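Wudo sorting cell: setup and maintenance FAQ

These answers cover the two-arm Wudo cell as installed at Letness. The Flemholm cell uses the same arms and grippers but a different table, so the bin positions given here do not apply there.

How do I start the cell after it has been off overnight?

Turn on the left arm controller first, then the right. Wait until each arm reports ready before you release the brakes. Load the Miah job file last. If the job file is loaded while either arm is still starting, the gripper settings fall back to factory values and have to be entered again.

How are the bins laid out?

Blue goes on the left, red in the middle, and the deeper white bin on the right. The blue and red bins are shallow and share one height setting in the job file. The white bin has its own. Swapping the white bin with either of the others without changing the setting will bring the gripper down on the rim.
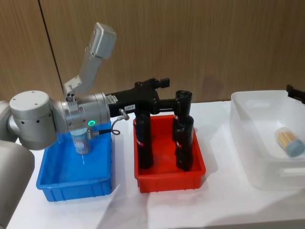 LETNESS, April 10, 2025

The left arm reaches over the blue bin to work in the red one. Keep this path in mind when you load the blue bin. A container standing there sits under the wrist, and the clearance is set in the job file at 60 mm. Taller items go in the red or white bin.

What does the green ring light mean?

On this cell, green means the arm is powered and has no active fault. It does not mean that the arm is safe to touch. Press the stop button before you put a hand over the table, whatever color the ring shows.

How much slack should the wrist cable have?

Enough for a small loop at the connector. Rotate the wrist by hand to both ends of its travel with the power off. If the loop pulls flat at either end, let out more cable at the first clip. If it hangs low enough to touch a bin rim, take some back.

How often are the gripper bolts checked?

Every 300 hours of run time. There are 4 bolts on the mounting flange. Tighten them in a cross pattern with the torque driver stored at the cell. Do not use thread lock on the finger blocks, as they are changed too often.

The gripper closes but the container slips. What should I check?

Wipe the finger blocks with a dry cloth and try again. If it still slips, look at the grip force in the job file. The default is 26 N, which suits most of the plastic containers. Worn blocks are replaced as a pair.

Do I have to recalibrate after moving the table?

Yes, for both arms. Run the touch-off routine on the left arm, then the right. Changing the table cover does not require it, but smooth the cover down under the bins so they sit level.

Who signs off on repairs?

Iona MacAulay signs the log for both sites. Enter the arm, the joint and the part number. The revised log sheet has been in use since December, and the older sheet should not be used.

Contact | © 2025 Wudo Cell Support | Back to top

This site uses cookies to remember your settings. Accept | Decline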